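Chapter 16
Local Planning with a Camera on the Wrist

Chapter 15 treated the map as given. The planner received a grid of occupied and free cells, and its only task was to find a path through them. In this chapter the map has to be built while the robot moves, from a camera mounted behind the gripper, and the planner must work with whatever part of the room has been seen so far.

Two problems follow from this. The first is that the camera sees part of the robot itself. Those pixels fall at short range and, if passed on unchanged, will be entered in the grid as an obstacle that travels with the robot and can never be avoided. The second is that a single view cuts through furniture. A stool may enter the view as two bars and a strip of seat, and the grid must not treat the unseen remainder as free space.

The examples use the Brokville kitchen, one of the rooms supplied with the Pokum simulator. Depth and colour are rendered at 31 steps per second, and the planner runs once for every 2 steps.
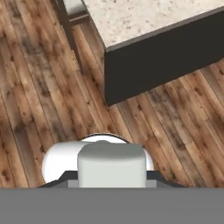
Figure 16.1 Simulated wrist view in the Brokville kitchen. The grey band, base plate and white housing at the bottom belong to the robot and must be masked before the grid is updated.

Floor detection is the usual starting point, and texture makes it harder than it first appears. Knots and plank seams produce strong edges in the colour image but have no height. A detector based on colour edges alone will report obstacles across a wooden floor. Section 16.2 therefore fits a plane to the depth data and uses colour only to settle doubtful cells near a boundary, such as the foot of a dark cabinet.

Section 16.3 builds the self-mask from the joint angles and the robot model. Section 16.4 adds an "unknown" state to each cell and sets the cost of entering it. Section 16.5 joins these parts into the Timmermans planner, which discards any cell not observed in the last 60 steps.

Readers should have the Ivby library installed and should have completed the grid exercises in Chapter 15.

16.1 Frames and notation

Let W denote the world frame, B the base frame and C the camera frame. A point measured in C is written with the subscript C, and the transform from C to B is computed afresh at every step.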